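Flastero Community > Automation > Small Arms and Grippers > Cabling

Gripper drops off the bus when wrist is tilted, fault 857
Last updated: Mar 20, 2019
2 shares | 12 comments

Nazanin Shojaei

I look after a bench cell with a Parsa arm and a Drulline two-finger electric gripper. The gripper is powered and controlled through one external cable that runs from the wrist back along the outside of the arm to the controller. The program picks up light objects, mostly cups and small blocks, moves them between positions on the table and sometimes tilts them.

Since June the controller has been stopping with fault 857 (tool communication lost). It happens mid-move, almost always while the wrist is tilted and the arm is reaching across to the far side. The fault clears on reset and the gripper responds normally. The counter on the last run read 3,070 cycles, and over that run the faults came closer together toward the end.

Done so far:

- Swapped the gripper for the spare. Same fault.
- Reseated the connector at the controller end.
- Checked supply voltage at the controller terminals with the arm parked. Steady.
- Slowed the program to half speed. Fewer faults, but they did not stop.

The cable is tied to the upper arm and the forearm with ordinary zip ties. I did not install it and have no drawing of how it was meant to run. Should I be looking at the cable, the connector or the controller card? I would like to avoid replacing the card on a guess, and I can only take the cell down for one afternoon.

Share | 2 comments

benchtop_ed

Bad card. We had the same code on ours and a new card fixed it. Also update the firmware while you are in there.

Share | 4 comments

r_halvorsen

I would leave the card alone for now. A card fault should not care where the wrist is. Yours follows position, and the spare gripper has ruled out the gripper's internal electronics, so what remains is the cable and the two connectors. Reseating the controller end was reasonable, but you don't mention the tool end, which is the one that gets pulled.

Find the bad spot before you cut any ties off. Once the cable has been moved, an intermittent break can hide for days.

1. Stop the program and put the arm in the pose where it faults most often. Lock it out before you put a hand near it.
2. Look at the cable at the tool connector. There should be visible slack in that pose. If the cable leaves the connector in a straight line toward the first tie, it is carrying load.
3. Mark the cable with paint pen on both sides of every tie, while it is still in place.
4. Unplug both ends and connect a meter across one conductor at a time, end to end. Flex the cable by hand at each mark. Use the min/max hold on the meter, as a quick break will not show on the display.
5. Test the shield as well. People skip it. A broken shield can give you clean supply voltage and corrupted messages.

Your voltage check was done with the arm parked and at the wrong end to see a drop in the cable. Repeat it at the tool end if you can get a breakout in there, with the arm in the bad pose and the gripper closing on something. Closing current is the highest load that cable sees.

If you find a break, replace the whole cable. Do not splice one that flexes. Order it by the arm's flex rating as well as by connector, and check the minimum bend radius for moving use, which is larger than the figure for fixed installation. The sales page often lists only the fixed figure.

Share | 3 comments

mkt_cells

Agree with r_halvorsen on the diagnosis. I'll add the routing part, as a new cable will fail at the same place if it goes back under the same ties.

We run several arms on slotted aluminum tables with the cabling outside the arm. Zip ties pulled tight are the usual cause of breaks. The jacket looks fine and the conductors inside fail at the edge of the tie. Use hook-and-loop straps over a soft sleeve, or the Costton clip saddles if your arm tube is the right diameter for them. Whichever you use, you want the cable fixed on the middle of each arm segment and free across the joint.

Leave a proper loop at each joint. To size it, turn the joint to one end of the range your program uses, dress the cable so it hangs without tension, then turn it to the other end and look again. Repeat with the joints in combination. A loop that is right for the elbow on its own can be short when the wrist is turned too.
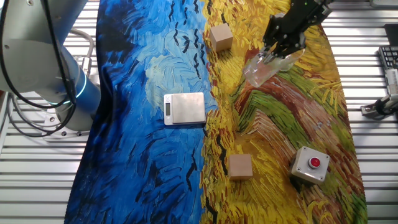
Too much slack is also a fault. A long loop near the base will sweep low when the arm folds and can catch on anything standing on the table. Jog through the full program slowly after every change to the dressing, one hand on the enable switch, and watch the cable instead of the tool. I do one pass for the upper arm and a separate one for the wrist.

At the wrist, put the last fixing on the tool flange side so that any pull goes into the bracket and the connector only carries its own plug. If your Drulline bracket has no strain relief tab, a P-clip under one of the adapter screws does the job, provided the screw is long enough to keep full thread engagement. Check the torque value for that screw in the gripper manual. Don't borrow the arm's value.

At the base, keep the cable off the mounting bolts and out of the table grooves. Swarf and grit sit in the grooves and wear through a jacket from underneath where you won't see it.

After that it is a maintenance item. Ours get a visual check at every program change and a meter check at a fixed cycle count. I would log the pose at each 857 stop if your controller lets you read joint angles from the fault screen. Write down the wrist angle at least. When the numbers cluster you know which loop is short.

Share | 3 comments

Nazanin Shojaei

Thank you both. Tool end inspected with the arm in the bad pose. The cable was straight from the connector to the first tie, no slack at all. The meter showed one signal conductor opening when flexed at the second mark from the wrist. Shield is good. Replacement cable and straps are on order, card stays in. I will post the joint angles once it has been running again.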